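Thread: my home robot arm, month four. I will write a bit about the small arm I build in our shared workshop, because several of you asked after my last post.

The arm has a name now. It is called Illico. My daughter chose it from a list, and the other names were worse.

For those who are new: it has six joints and a two-finger gripper, and it is bolted to an old workbench. I bought the motors second-hand from a man in Brultton who closed his sign-making business. The box said 100 pieces of screws and I have used 83 of them. I hope the other 17 do not belong to something important.

The wrist camera is the new thing since July. Before this I had only one camera on a tripod, and every time I walked past, I touched the tripod with my foot. Then all positions were wrong and I had to begin again with the calibration.

With the camera on the wrist I lose the view of the whole bench, but I see very well what is between the fingers. For my purpose it is the better trade.

The task I gave it is a child's one: put a small foam ball in a small basketball hoop. The hoop holds on the wall with a suction cup. I wanted something soft, so that a mistake costs me nothing.
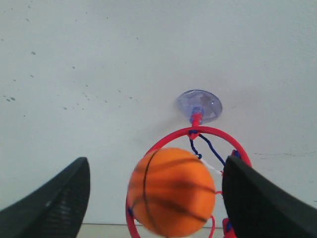

Illico at the hoop, seen from its own wrist. Orange ball, red rim, and my wall that needs paint.

Foam is more difficult than I expected. When the gripper closes too much, the ball becomes an egg, and when it opens the ball jumps to one side. When it closes too little, the ball falls on the way up.

I solved it partly with the current limit on the gripper motor. In my settings the value goes from 0 to 3000 and I was using the maximum, like a beginner. Now I am at a much lower value and the ball stays round.

Second problem: the net. The cords hang where they want, and they can catch on the fingers. Last week one finger took a cord on the way back and pulled the complete hoop from the wall. It made a big noise and the person at the next bench dropped his coffee. I have bought him a new one.

So now the program has a small extra move. After it opens, the gripper goes straight back for a few centimetres, slowly, and only then down. It looks very polite – like somebody leaving a room where a baby sleeps.

Third problem: the suction cup. I cleaned the wall with alcohol and pressed the cup for one minute. In the evening it holds. In the morning it is sometimes on the floor. If you know a trick for painted walls, please write it below.

Yesterday evening I let it try 53 times in a row. I will not give you the score yet, I want to repeat the test with the slower speed and compare the two in a fair way. But I can say that I stayed longer than I had planned and I missed my dinner.

Some of you asked about the control board. It is a Stostico, the older version with the green connectors. The manual is short and one page is upside down, but the board has never failed me. The power supply is from Kauppinen and it is too strong for this arm, so it stays cool.

Costs: I did not keep all receipts, so I cannot give an honest total. The motors were the biggest part. The hoop was the cheapest part and it gives the most joy.

Next step is to move the hoop a little to the left and see if the arm finds it without my help. At the moment the position is written by hand in the code, so I expect it will throw the ball at the wall with great confidence.

I will continue this thread when I have the second test. Questions are welcome, also the simple ones. I had all of them myself in the spring.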